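Morkimlow G3 Hand-Held Gripper Pair

Home > Grippers > Hand-held > Morkimlow G3

Sold as: matched pair, left and right
Supplied by: Datham
Availability: in stock, ships from our Canadian warehouse
Page last revised: May 25, 2021

Overview

The Morkimlow G3 is a pair of hand-held parallel grippers for recording two-handed tabletop work. The operator holds one in each hand and does the job directly, and the recordings are used later to drive a pair of arms fitted with the same fingers. Each gripper carries its own camera, and both are cabled back to one controller.

We stock the G3 beside the Ovavska Duo and get asked most weeks which of the two to buy. The notes on this page come from our own bench trial of both pairs, run by Réka Kun over 11 working days. The same table, the same household items and the same controller were used for each pair.

Fingers and pads

The G3 fingers are wide and blocky, with a padded face on the inside. They close parallel and will take soft items without leaving a mark. The cover on the pads is a wear part. Ours were well used by the end of the trial and the edges had started to go, but grip on smooth plastic was still good and we did not change them. A spare set is listed under accessories.

The Duo fingers are narrower. They get into tight spots more easily, and they also let round handles roll. If most of your items are pens, brushes and cutlery, try both before you order.
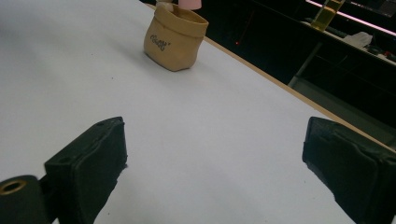 View from the gripper camera, fingers open, fabric basket at the far side of the table.

The gripper camera is fixed and looks out over the fingers. At full opening both pads stay in view at the bottom of the picture, with the gap between them clear. This matters for anyone training on gripper views alone. On the Duo, one finger drops out of view when the jaws are fully open, and we had to throw away part of our first batch for that reason.

Exposure is set from the controller software. White tabletops in a dim room are hard on any small camera, and we suggest locking exposure before you start. Automatic exposure works, but the brightness shifts each time an item is lifted close to the lens.

Handling

Each gripper weighs 380 g without the cable. That is heavier than the Duo, and you notice it after a long session. Réka took a break every 13 recordings with the G3 and found that comfortable. The balance is good, with most of the weight sitting over the hand.

Picking up is easy to learn. Placing takes more practice, mainly with long items that have to go into something upright. We used a hairbrush and a small cup for this part of the trial.

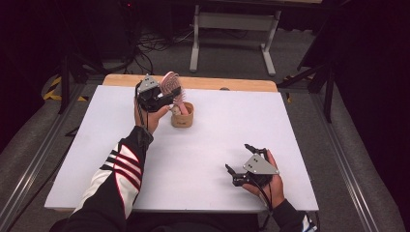 The trick is to take the item well up from the end that goes in, tilt the wrist early, and let the rim guide it the last little way. New operators tend to squeeze harder as they get close, which twists the item in the pads. After almost 3 hours of practice our second operator was placing as cleanly as the first.

The hand you are not using can rest near the table with the fingers open. The G3 keeps recording both sides at all times, so there is no need to switch a gripper off between moves. Keep the idle one still if you can. Small movements show up in the data and take time to clean out later.

Cables

Both grippers are wired. Route the cables back toward the operator and leave enough slack for a full reach to the far edge of your table. Leads are available in two lengths. The short one suits seated work at a small table, and we would choose the long one for anything else.

Controller

The G3 runs from the Mfinanga controller, sold separately. It also runs the Duo with an adapter. Older controllers bought before last November need a firmware update, which we will do at no charge if you send the unit in with your order number.

In the box

Left gripper and right gripper, with pads fitted
Two cables, short or long
Hex key for changing pads
Printed set-up sheet

Not included

Controller
Head camera
Spare pads

Returns and loans

Unused pairs can be returned in the original packaging. A loan pair is available to labs and schools that want to try the G3 on their own items first. Contact Datham with your preferred dates and a short note on what you plan to pick up.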